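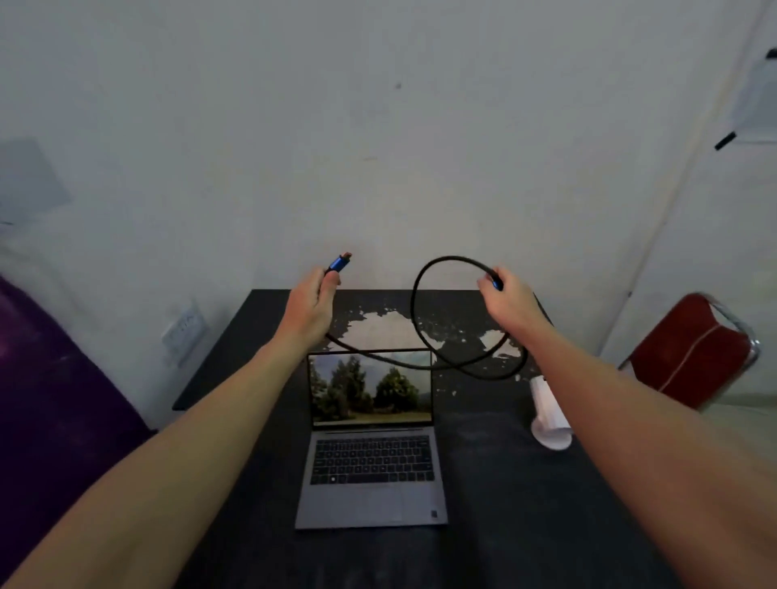

Grurkarell Palletizing Cell: Recovery and Upkeep
Project report, second semester
Josué Quintana, Prestitz Technical College

1. What we were given

The Grurkarell is a four-axis palletizing arm with a conveyor, a controller cabinet and a manual that covers a different model. It came to the Prestitz lab in October with a dead backup battery, so the controller had forgotten where its joints were. It remembered the operator password perfectly, which we did not have.

Our assignment was to get the cell running, write down how, and leave it in a state where next year's group could repeat the job without phoning us.

2. Talking to the controller

The service port is behind the lower cabinet panel. The first cable we tried was charge-only and carried no data, a fact we established over an entire afternoon by reinstalling the driver three times. The one we use now is black braided, with blue housings on the ends. It stays with the laptop and is not to be lent out for charging phones.

Connection order matters:

Cabinet main switch off, panel open.
Cable into the service port, then into the laptop.
Main switch on. Wait for the steady green lamp.
Start the service program and choose the port by hand. Auto-detect will find the printer.

With the link up we pulled the fault log, 2,753 lines long. Nearly all of them say BATTERY LOW. The machine had been very patient with somebody.

3. Battery and homing

We replaced the battery with the cabinet powered, as the label on the door asks, and then re-homed each axis against its witness mark. Axis 2 needed an offset of 320 counts before the arm would stop parking itself a finger's width into the conveyor guard. The guard has been straightened -- mostly.
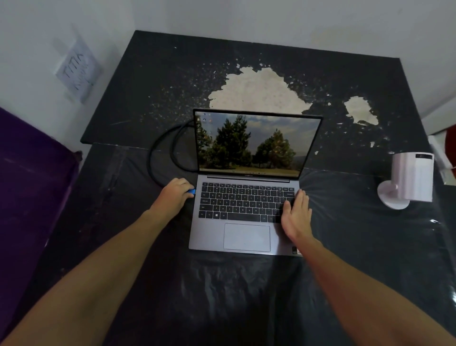

Kosenby, Mar 3, 2018

Backups go on a blue USB flash drive, plugged straight into the laptop. Copy the parameter set and the homing offsets together, since the restore routine accepts one without the other and then behaves as though it has both. Close the service program before copying. It holds its files open and will give you a backup of zero bytes with a cheerful message.

After the restore test we ran the cell at half speed with empty cartons. It completed 655 cycles and then stopped on a vacuum fault, which we traced to a split suction cup. Our supervisor, Dr. Guimarães, called this "a normal failure," and we have decided to treat that as praise.

4. Still open

The conveyor sensor needs a proper bracket; it is held by a cable tie at present. The password is now written inside the cabinet door.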